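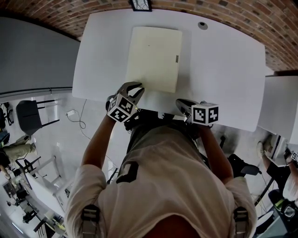
The Case for a Big Plain Table

Filed under: Workspaces, Opinion

6 min read

Most people who plan a room for making things start with the walls. They buy shelves, pegboard, drawers and a rolling cart, and then they put in whatever table still fits. I think this is backward. The table should be chosen first, it should be the largest one the room can take, and it should be white and flat with as little built into it as possible.

I have worked on paper and card for most of my adult life, first at Plenano, a small packaging shop, and later on my own. I have used drafting tables, kitchen tables, a door laid over filing cabinets, and one very expensive bench from Vrettos with a storage rail along the back. The best surface I have had was a pair of plain white tables pushed together. They were the cheapest furniture in the room.

Why size matters more than storage

A sheet of board needs more space than its own size. It has to be turned. The ruler hangs over one end while you mark it. The offcut has to go someplace, and so do your elbows. When I started out, I had a desk 18 inches deep and believed I could manage by working carefully. What I did was work on the floor, and my knees still remember it.

Small tables also change what you make. If you can only lay out one piece at a time, you finish that piece, put it away and start the next. You don't see them next to each other until the end. I once folded a run of 800 menu covers for a restaurant in batches, on a table that held one small stack. The fold drifted a little with each batch. On a larger surface I would have had an early cover and a late one side by side, and I would have seen it well before the customer did.

Storage is useful, but it can go in a closet, under a bench or in the next room. Work surface can't. You need it under your hands.

The argument I hear most often is that an empty table doesn't stay empty. This is true. Any flat surface in a shared room collects mail, chargers and coats. My answer is that a small table collects them too and then has no room left for anything else. A large one gives you a chance of pushing the pile to the far end and getting on with the job.

White, and no pattern

Color is where I have lost the most arguments. People like wood. Gilang Ginting, whose studio was down the hall from mine for years, had a dark walnut table that visitors always touched when they came in. It was a handsome piece. He did his trimming on it and could never find his pencil.

My preference is for white. Light comes back up off it, so the underside of whatever you are holding is easier to see. Cream board shows up against it more clearly than you might expect, and the warm tone of the board is easier to judge next to something neutral. On a brown table every cream looks the same to me. I have sent out the wrong stock on account of that, and paid for the reprint.

The fair complaint is that white paper gets lost on a white table. A flat white sheet under even light can be hard to pick out, and I have swept finished pieces into the recycling along with the scraps. I still wouldn't change. Once the sheet has a fold in it, the fold catches the light differently on each side, and you can read the shape well enough. For flat pieces I put down a gray cutting mat and take it away when I'm done.

White shows dirt too. I count that in its favor. A table that shows graphite and glue gets wiped, and a table that hides them passes them on to the next clean sheet.

Leave the top alone

There is a type of table sold for craft and studio work now with everything included: a lip along the front, a trough for pens, a power strip set into the top, a lamp clamp in one corner. The Jarnen catalog has pages of them. Every one of those features takes away a place where a big sheet could lie flat. The front lip is the worst, as it lifts the near edge of the board just where you are pressing on it.

I will accept a grommet hole for cables. It's small, it sits flush if it's fitted properly, and you can lay paper over it if you remember not to cut there. That is my limit.

Two plain tables butted together do most of what a custom bench does, and you can pull them apart when the room has to be used for something else. The seam is the weak point. It needs to be level, and some patience with the adjustable feet takes care of it. If it can't be made level, keep the cutting on one side and use the other for laying things out. I have done this for years with no trouble.

Chairs matter less than people think. I like a light one with thin legs that can be moved with one foot. For board work I stand most of the time anyway, and a heavy chair is always behind me at the wrong moment.

Fold it before you draw it

The other reason I want open space is that I think folded pieces should be worked out in folded paper. Many people now begin on a screen, and I understand why. It is quick and it looks finished. A drawing will let you do things that a sheet won't, though. It has no thickness unless you give it one. It doesn't spring back open.

Take an ordinary white sheet, crease it a few times at different angles, and try to stand it up. Within a minute you know where it is stiff and where it sags. You know which side it wants to lean toward. If it falls over, you move a crease and try again, and the cost of the mistake is one piece of paper.

Ginevra Pagano taught me this at Plenano, mostly by refusing to look at drawings. If I brought her one she would hand it back and ask for the thing itself. It annoyed me at first. I was proud of the drawings. After a month or so I stopped making them until the folding was done, and my jobs went out sooner.

A standing model needs clear space on all sides. You have to be able to walk around it, or at least lean over and look from the other end. It also helps when another person can reach in from across the table and push on it, as they will always push where you didn't.

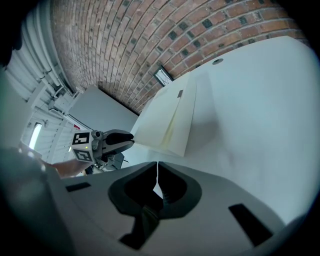
What I would buy

If I were setting up a room again, I would spend very little. Two of the largest plain white tables that would go through the door. A gray mat. A steel ruler longer than I thought I needed, and a heavier one to hold things down. Some light chairs. I would hang a picture or two where I could see them when I looked up, and leave the rest of the walls for later.

I would hold off on storage until I had worked in the room for a few months and knew what kept getting in my way. At my last place that turned out to be offcuts, and a cardboard box took care of them. The wall cabinet I had ordered from Jusano before moving in held almost nothing I used, and I gave it to the next tenant.

I know people who do beautiful work in cramped rooms, on surfaces I couldn't stand for an afternoon. Gilang still has the walnut table and is not going to part with it. He did borrow one of my white ones in October for a large order of presentation folders, and when I went by to pick it up he asked whether he could keep it until spring. I said yes, and took the mat home.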